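Gistora to Open Bathroom Accessories Store in Urkness

URKNESS, September. Home goods retailer Gistora will open a store in Urkness this September selling bathroom fittings, storage and small decorative pieces. The store takes over the former Magalhães tile showroom and will be the company's first location given over entirely to the bathroom.

The sales floor covers 900 square feet. It will carry 286 items at opening, including towel bars, soap dishes, shower caddies, mirrors, bath mats and lidded jars. Most of the stock can be taken home the same day. Mirrors wider than 27 inches will be delivered from the Gistora warehouse at no extra charge to addresses within the town limits.

A section near the entrance will be set aside for Inora, the company's own line for small bathrooms. Inora is meant for renters and homeowners who have little floor space and do not want to drill into tile. The line includes corner trays, over-the-door hooks, freestanding paper holders and containers sized for the top of a toilet tank or a narrow windowsill. 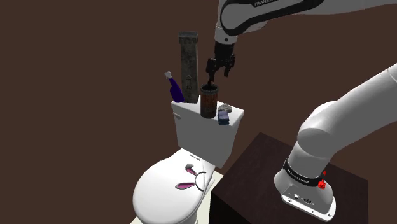

A brown canister and a dark-gray tower figure on a white toilet tank, in a computer rendering.

Prices in the Inora line start at $14. Customers may return unused items within two months with a receipt, and replacement lids and hooks can be ordered at the counter or by phone.

The former showroom has been repainted and fitted with new lighting. The parking lot behind the building has been kept, and the rear door will be open to customers during store hours. A ramp has been added at the front.

The store will open at 9 a.m. and close at 6 p.m. Shoppers who bring room measurements can ask the staff for help with shelf and mirror sizes. No appointment is needed.

Gistora sells furniture, lighting and household goods through its stores and by mail order. Its existing Urkness store will stay open and will continue to sell towels and bath linens, which will not be stocked at the new location.

Media requests may be sent to the Gistora press office. Product samples are available on loan.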